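Skondadau Shared Shop Forum > Builds > Two-hand gripper rig, switching a power strip

quintana_bench
Posting this where people can poke holes in it. For anyone who hasn't followed: two hand-held grippers, printed linkages, one in each hand. I do a small job with them over and over, record it, and the plan is that two arms on the same table will do the job later from the recordings. The job this month is a power strip. Steady it, press the switch, let go.

I have 700 recordings so far. Budget to date is $1,631, which includes the table frame rails but not the arms, because I don't own the arms yet.

The closed fingers make a decent poker for a push button. The linkage still has slop in it and I'd like opinions on that before I print another set.

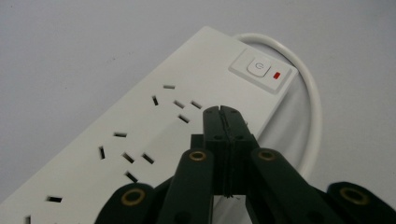 Zeyu Qian
You spent $1,631 to press a button you can reach with your thumb. I'm not trying to be mean, but I've been reading build threads in this section for a long time and they all stall at the same place, the point where the arms cost real money. What's your plan if the recordings are no good once you bolt the gripper to something that isn't your wrist?

quintana_bench
The plan is to find out. The fingers are the same part either way, so what the recordings see at the tips should match what the arm sees at the tips. I agree my wrist does things a cheap arm won't. I've been trying to move slower and keep my elbows in.

moldy_solder
"Trying to move slower" is the weak spot. You'll do it for 20 takes and then you'll get bored and go back to moving like a person. I did.

On the slop: what's in the pivots? I see rings in them. If the holes were printed to size and you pushed the rings in cold, they'll walk. Ream the holes. And check both sides with the fingers closed, because if one arm of the linkage has more play than the other, the tips meet off center and your poker slides off the button.

quintana_bench
Pushed in cold, yes. I'll ream the next set. The tips do meet off center on the right-hand one, a hair.

Zeyu Qian
So 700 recordings with a gripper you already know is off.

quintana_bench
A hair off. And the arm would get that same gripper.

Zeyu Qian
Unless you print another set, which you just said you're doing.

tutumwood
He has you there.

I'll argue with Zeyu on the money, though. A table frame and a pair of grippers keep their use even if the arms never come. I've put more than that into a CNC router that has made two signs and a lot of dust.

My own doubt is about the table. Is everything in one spot every time? If the strip starts in the same place at the same angle for all 700, you've recorded one thing 700 times. The arm will learn that spot, and then someone bumps the table.

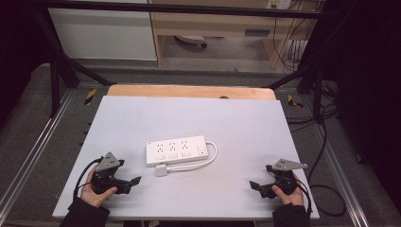

quintana_bench
I vary the start by hand, and I'll admit my hand has habits. Going back over the recordings on Tuesday I found the cord ends up on the same side far too often. It leaves the right end of the strip and loops back underneath to the left, so the plug lands on the board between me and the job, right where the jaws come in. In my notes I had that down as "random placement." I'm going to write the angles and cord positions on slips of paper and draw one before each take. I also use more than one kind of strip, and the one with a small switch under each of its three outlets plus a master at the end is much harder than the single-button one. My hit rate on the small switches is poor even with my own eyes and arms behind it.

moldy_solder
If you can't hit them, drop them from the set. Bad takes are worse than no takes.

tutumwood
Don't agree. Drop the misses if you want, but keep the switches. A job that only has the easy button in it proves very little, and Zeyu will be right back in here to say so.

Zeyu Qian
I will.

Also, pick a number now. How many presses out of how many counts as working? Write it in this thread before you have arms. Every one of these builds decides afterward that whatever it got was the goal.

quintana_bench
Fair. Single button: 20 tries from drawn positions, and I'll call it working if it misses no more than 2. I'm not setting a number for the small switches until I have new fingers.

moldy_solder
18 out of 20 for a light switch would get you a bad review anywhere.

quintana_bench
It would. It's a first number.

protura_dan
Question from the side, is the strip plugged in while you do this? I'd want it dead for anything with two switches' worth of fumbling, mains or not. And if you use the indicator light to mark a good press, say how you mark the ones without a light.

quintana_bench
Depends on the strip. Where there's a light I use it. For the rest I go by the rocker position when I watch the take back, and that is slow going. Open to ideas.

tutumwood
A contact mic on the underside of the board. You'd hear the click. I have a spare in a drawer if you want to borrow it, just don't drill my table for the cable.

Zeyu Qian
A mic will hear the jaws hit the plastic too. Try it on ten takes before you believe it.

quintana_bench
Will do. New fingers go on the printer tonight, holes left undersize for the reamer.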